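Stories > Short Fiction > The River Map

Murray Cosgrove had been dead since April when his niece drove up to Zellville to sort out the house. Isla Ngata had been there twice as a child and remembered a dog and a steep stair. The dog was long gone. The stair was not as steep as she had thought.

The solicitor had given her a key and a folder. The folder said the house was hers, along with its contents and a debt of 4000 to a man called Fajardo, who lived across the valley in Callari. It did not say what the debt was for.

She started in the kitchen, as her mother had told her to. Kitchens were easy, her mother said, you kept the good knives and threw out the rest. Isla put the kettle on and stood with her hand on the worktop by the sink. Murray used to tell her it was a map. He would put his finger on one of the dark lines and say this was the river at Dukberg, and this was where it split, and if you went far enough along you came to the sea. She had believed him until she was nine.

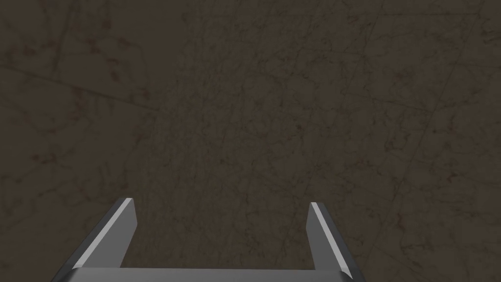
The rivers, as Murray called them.

She tried to find Dukberg now and could not. Every line looked as likely as the next.

Fajardo came the following morning without being asked. He was a short man in a good coat and he took his boots off at the door.

"You'll be Isla," he said. "I've come about the money."

"I haven't got it yet. There's the probate."

"I don't want it. I came to tell you that."

She made him tea. He drank it standing up, looking out at the yard, and then he told her. He and Murray had bought a boat together, years back, when they were both out of work. They meant to take it down from Dukberg to the coast and sell it there for twice what they paid. Murray had put in 500 and Fajardo had put in the rest, and Murray had signed a paper saying he would make it up to half.

"What happened to the boat?"

"Nothing. It's in my barn."

"You never went?"

"We went for 15 miles. Then your uncle said he'd left the stove on."

Isla laughed, and Fajardo did not, but he looked pleased.

"Had he?"

"No. He didn't like it on the water. He liked it on the map." He nodded towards the sink. "He wouldn't let me tear up the paper, though. Every New Year I offered. He said a debt was a debt."

He asked if he could have something of Murray's, nothing valuable. She told him to take what he liked. He walked through the rooms in his socks with his hands behind his back, like a man in a museum, and came back to the kitchen and asked for the grey bowl.
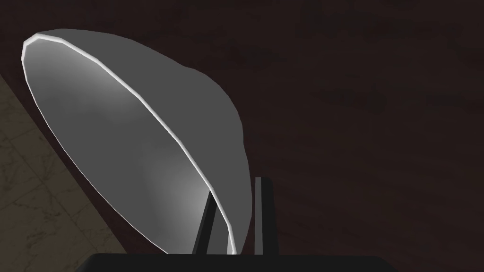

The grey bowl, white at the rim.

"That?" she said. "I was going to put it in the charity box."

"He made soup in the barn when we were doing the hull. We ate out of that, the both of us. He only brought the one."

She wrapped it in newspaper for him. He put his boots on again, which took some time, and at the door he said the boat was sound, he'd kept it covered, and half of it was hers if she wanted it.

"An eighth," she said. "If he only paid the 500."

"I said I don't want the money," said Fajardo. "So it's half."

She watched his car go down the lane. Then she went back in and found the paper in the folder, the one Murray had signed, and read it through. It was in pencil. At the bottom, under the two names, he had drawn a thin line that wandered down the page, forked once, and ran off the edge.

She rang her mother that evening and said she might stay 30 days or so – until the garden was straight, at least.

"Did you do the kitchen?" her mother asked.

"I've made a start," Isla said.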